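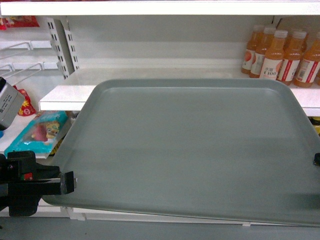 *Maintained by the Resources Reference Desk, Company Histories Section*

**Drostine Resources** is a mineral exploration and development company with its head office in Perth, Western Australia. It holds gold and base metal ground in the Kerkura district of the northern Goldfields and is best known for the Vovport deposit, which it acquired from an earlier holder and returned to small-scale production. The company has no connection with the Drostine pastoral lease, although both take their name from the same dry creek.

## Background

The company was formed as a private syndicate to peg ground that larger explorers had given up during a period of low gold prices. Its first tenements lay along the eastern side of the Kerkura greenstone belt, where shallow workings had been known for several generations but where little drilling had been done below the weathered zone. Early work was limited to soil sampling, mapping and the re-logging of old drill chips stored at a shed in the district.

Drostine listed on the Australian market after four seasons of this work. The prospectus described two projects, Kerkura East and Villalobos, and set aside most of the money raised for drilling at the second. Villalobos was named after a prospecting claim that appears on early district maps. The origin of the claim's name is not recorded.

## Geology

The Kerkura belt consists mainly of basalt and dolerite, with thinner bands of sedimentary rock and later granite along its western edge. Gold is found in quartz veins where north-trending shears cross the dolerite. At Vovport the veins are narrow but continuous, and the best grades occur where two sets of veins meet.

Weathering in the district is deep. Over much of the Villalobos ground the rock is bleached and softened well below surface, and gold has been stripped from the upper part of the profile. This made early soil sampling unreliable, and several targets that had been ranked highly were later dropped. A revised program used wide-spaced aircore holes to reach fresh rock before any deeper drilling was planned.

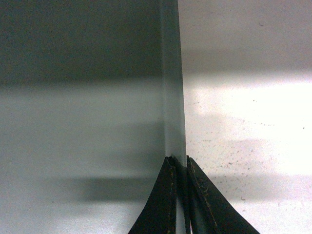

*A large panel with a smooth, unmarked face.*

## Projects

### Vovport

Vovport was bought from a company that had placed the mine on care and maintenance. The purchase included the open pit, a decline that had been driven only part of the way to the planned first level, and a camp. It did not include a mill. Drostine chose to truck ore to a third party's plant under a toll treatment agreement, an arrangement common among small producers in the Goldfields.

Mining restarted in the floor of the existing pit, where ore could be reached with little waste removal. The decline was pumped out and re-supported in the same period. Underground ore was first brought to surface in February, later than the company had planned, after a section of the decline near the old face was found to need fresh ground support.

The second stage of work at Vovport was directed at extending the known veins to the south. Drilling from underground positions showed that the main vein carried on past a fault that earlier operators had treated as the end of the deposit. The company then revised its resource estimate and moved part of the material into a higher confidence category.

### Villalobos

Villalobos remains an exploration project. It covers a strip of ground to the south-west of Vovport and contains several old shafts, all of which have been capped. Drilling has met gold in a number of holes, but the results have been uneven from one section to the next and no resource has been declared.

Opinion on the project has differed. Some shareholders argued at general meetings that money spent at Villalobos would have been better used to pay down debt at Vovport. The board's position was that a single-mine company with a short reserve life needed new ground, and that the project could share the Vovport camp and haul road – a saving that would not be open to another owner.

### Kerkura East

Kerkura East was the company's founding project. It was later placed in a joint venture, under which the incoming party could earn a majority interest by funding exploration. The partner withdrew before reaching the first spending target and full ownership went back to Drostine. Part of the ground has since been surrendered.

## Finance

Drostine has been funded mainly through share placements and, after the purchase of Vovport, through a secured loan. Terms of the loan required the company to sell part of its expected output forward at a fixed price. When the gold price rose, the hedged ounces were delivered at well below the market rate, and the company reported modest earnings in a period when many of its peers did better.

A recapitalisation followed. The loan was replaced with a smaller facility, the remaining hedge contracts were closed out, and existing holders were offered new shares through a rights issue. The issue was not fully taken up and the shortfall was placed with institutions.

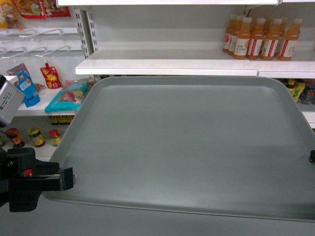

Writing on the talk page of this article, Goldfields Reader objected that the section above "makes the hedge book sound like bad luck", and pointed out that the forward sales had been a condition of the lender and were set out in the purchase documents. The same contributor asked that the article state plainly that the rights issue was priced below the market at the time. Both points are consistent with the company's published notices.

## Community and environment

The Vovport operation draws its water from the old pit and from a small borefield. Drawdown at nearby stock bores is measured under the conditions of its licence, and results are provided to the neighbouring leaseholders. Haulage through the Kerkura townsite was a source of complaint in the early months of trucking. The company later agreed to stop night movements through the town and contributed to the sealing of the main street.

Rehabilitation of the northern waste dump began while mining was still under way. Topsoil was spread over the reshaped slopes and seeded with local species, and fencing was put up to keep out stock and feral goats.

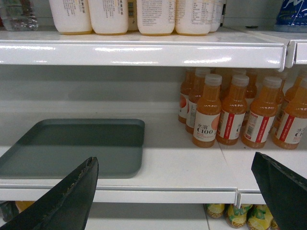
*White shelving with bottled drinks.*

## See also

- Toll treatment of ore
- Gold hedging
- Greenstone belts of Western Australia
- Care and maintenance (mining)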